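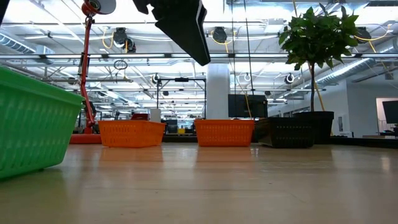 Why I will not be buying a clever filling line

Every May a brochure comes through the door of our farm office, and every May I read it with my lunch, like a man looking at holidays he can't afford. This year's was from Hiler. It was heavier than last year's and had a fold-out page. The fold-out showed a head filling line for mushroom shelving, spotlessly clean, in a shed with no mud anywhere near it, attended by one person in a white coat who appeared to be enjoying his tablet.

We grow mushrooms outside Hendport in four rooms, on Dutch shelving older than our delivery driver. The compost arrives, it goes on the shelves, the casing goes on top, and some time later we pick what comes up. The machine that puts the compost on the shelves is a Gerkik. It is green where it isn't brown. It has a hopper, a belt, a spiked drum, a winch and a lever, and the lever has two positions, going and stopped. I have been told many times that it is a bottleneck. I would like to speak up for it.

The trade has talked itself into believing that filling speed is the measure of a farm. Go to any open day and stand near the coffee and you'll hear men quoting tonnes per hour at each other in the tone their sons use for motorbikes. I have done it myself, and I rounded up. But a small farm fills one room on one day, and then it doesn't fill anything until the next room is ready. If the machine gets through the job before lunch instead of after it, the mushrooms are not informed. They take as long as they take.

What a faster machine does do is finish earlier and then stand in the yard for longer. It is idle more efficiently. You pay for it every month all the same, idle or otherwise, and you have to find a dry corner to keep it in, because the new ones mind the rain. The Gerkik has spent whole winters under a tarpaulin with a robin in it.

Then there are the sensors. I have nothing against sensors as such. There is a perfectly good one in the growing rooms that tells me when the carbon dioxide has gone up, and I believe it. A sensor on a filling line has a harder life. It is asked to sit in a cloud of hot, damp straw and chicken muck and report back on the depth of the bed to the nearest few millimetres. Sooner or later it gets dirty, and when it gets dirty it sees something that isn't there, and the machine stops. A neighbouring farm had one stop on a Friday evening with a lorry of phase three compost tipped and warming up nicely by the shed door. The part was a small grey box on a bracket. It cost £1,718 plus carriage, and it took three days to arrive. They filled the rest of the room with forks, four of them to a shift, and I'm told the language was very good.

When the Gerkik stops, it is the chain. It has always been the chain. You can see that it's the chain by looking at the chain, and the place in Hendport that does tractors will sell you a new length of it over the counter.

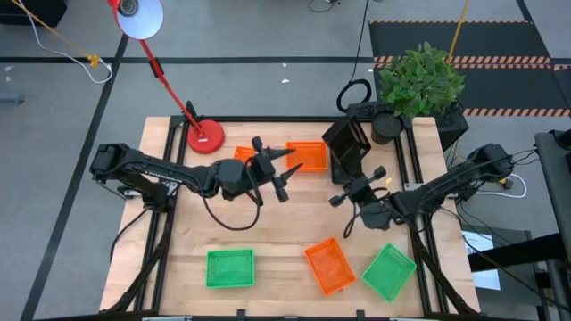 Two black arms mounted on a frame, their grippers meeting near the middle of the table.

I put all this to the people at Papadakis, who sell us our nets and winch cables and would dearly like to sell us something bigger. They were patient about it. Their case is labour, and it's a fair one. Fewer people will do this work each year, and those who will have every right to ask for more money. A line that needs two on it in place of five ought to pay for itself in the time it takes to say so.

My trouble is with the five. On filling day they are also the people who notice things. Somebody sees that the compost is wet at the back of the load, and shouts. Somebody puts a hand in and says it smells of ammonia, and we ring the yard and have an argument before it's on the shelves, when an argument is still worth having. Take three of them away and you save their wages on filling day, and then you get to find out about the wet patch a fortnight later from the shape of the first flush. I have never seen that in the column of a brochure where they do the sums.

And they come off the picking team anyway. They'd be on the farm whether I had a line with a touch screen or a wheelbarrow.

I should admit to what's wrong with the old machine. It packs unevenly on the top shelf, so that somebody has to go along behind with a board. It is loud enough that we use hand signals, a few of which are even about the work. The guard on the drum is newer than the rest and was fitted after a visit from our insurers, who were quite right. If I had forty rooms I'd have signed for the Hiler already and been glad of it, and I expect I'd be quoting you the tonnage by now.

What I would buy tomorrow is the machine that isn't in any of the brochures. I want the Gerkik again, new, with decent bearings, a proper guard, a quieter gearbox and a levelling roller that levels. No screen. A grease chart riveted to the side. I asked Papadakis if anyone made such a thing and was told there was no demand for it, which surprised me, as I was standing there demanding it.

So the brochure has gone in the drawer with the others, and room two gets filled next week. I have a spare length of chain in the van.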